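The Last Things in the Tray

By Rocío Arango

Every house I have lived in had one container where things go when they have no other place. In my mother's house it was a drawer. In the flat in Distton it was a fruit bowl, and we kept the fruit on the fridge. For this article I wanted to visit people who sort such containers seriously, and I found them in a former dairy at Griltidholm, where the Kaimal toy and household exchange keeps its sorting room.

The exchange takes what families don't need anymore and passes it on. In January, after the holidays, it received 832 items, and in February 1015, which surprised everybody because February is normally quiet. All of it goes through metal bins with sloping sides. They are not beautiful. The grey floor of a bin gets scratched and marked very quickly, and the dust sits in the corners whatever you do with the cloth.

Oduor Rashidi has run the sorting for 2 years. Before that he repaired bicycles, and he still has the habit of turning each object over before he decides about it.

"People think we sort by what is good and what is bad," he told me. "First we sort by what it is made of. Hard plastic can be washed. Cloth must go to the laundry. Cardboard must stay away from both."

I asked him what is the most difficult thing to sort. I expected him to say puzzles. He said cloth, without thinking. A piece of fabric arrives crumpled under other things, and until you open it you don't know if you have a scarf, a doll's blanket or half of a costume. He lifts whatever is lying on it, shakes it once and lays it flat on the table. If it has a stain he doesn't argue with it, it goes to the rag bag. The rags are then used on the bins, so in some way it stays in the family.

Balls are easy, but they don't stay where you put them. Cups are easy too. They are washed in hot water and dried upside down, and a single cup without its set is welcome, as somebody is always missing one. Small printed boxes are opened, even when they look new. Rashidi has found in them buttons, dry felt pens, and one time a milk tooth, which he posted back to the family.

Then there are the animals. The exchange has a shelf only for plastic animals, and by my visit it held 600 of them, standing in rows by colour. Dinosaurs are the favourites of the visiting children, the long-necked ones most of all. They are washed with an old toothbrush along the neck and the tail, where the dirt collects.

What I liked in this room was the order of work. A bin is never filled to the top. A few different things are put in, they are sorted, and only then come the next ones. At home I had always turned the whole drawer out on the bed and then regretted it at bedtime.

I tried the method in my own kitchen, with an old Tevasari baking tray in place of a bin. Five or six things at a time, cloth first, then the plastic, then the paper. It took me two evenings to reach the bottom of the drawer, and I found there the key of a suitcase I gave away years ago. I have put it back in the drawer for now.
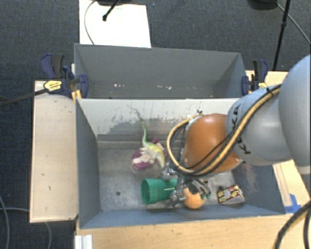 The suitcase went to my cousin, so I will ask her if she still has it. The rest of the drawer is now in three shoe boxes on top of the wardrobe, and the hard plastic one is ready to go to Griltidholm the next time I drive that way.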